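Sanding and Painting Small Wood Pieces at Home

I paint small wooden things in my kitchen since three years: drawer knobs, shelf supports, blocks for the children of my sister. My apartment in Sudurau has no workshop, so all these tips are for a table, a window and one evening.

Before sanding

Look at the wood under a lamp that stands low on the side. Light from the ceiling hides the scratches. Mark the bad places with a soft pencil, and sand until the pencil is gone. Go always along the grain. On the ends of a block I use a finer paper than on the sides, and I move only in one direction.

Dust is the bigger enemy. Wipe with a cloth that is a little damp, wait, and wipe again with a dry one. Do not use a paper towel, it leaves small hairs in the paint.

Choosing the red

Red paints are difficult. They cover badly, and the color on the lid is never the color on the wood. I put a gray primer first, then two thin coats. With white primer I needed four. If you want a dark red, do not add black, it becomes dirty. Add a very small amount of brown and mix longer than you think is necessary.
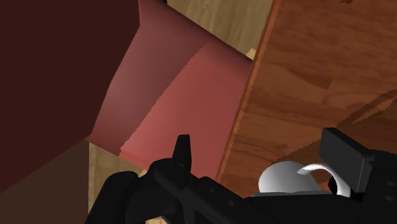
Always try the color on a spare piece and turn this piece near the window in the morning and again under the lamp. A side that faces the light can look like a different paint from the side next to it. I use the Tistora water paint, 27 for the small can in our shop, and one can was enough for all my shelf supports.

Drying

Stand the pieces on three pins pushed through cardboard. Leave them overnight, also if the can says two hours. In May, when it rains a lot, I wait one day more. Do not put them on the radiator. Mine got bubbles on the edges and I had to sand everything again.

Cleaning the brush

Wash it in warm water with dish soap, press the water out with your fingers and hang it with the hair down. A brush that dried with paint inside can sometimes be saved with one night in warm vinegar.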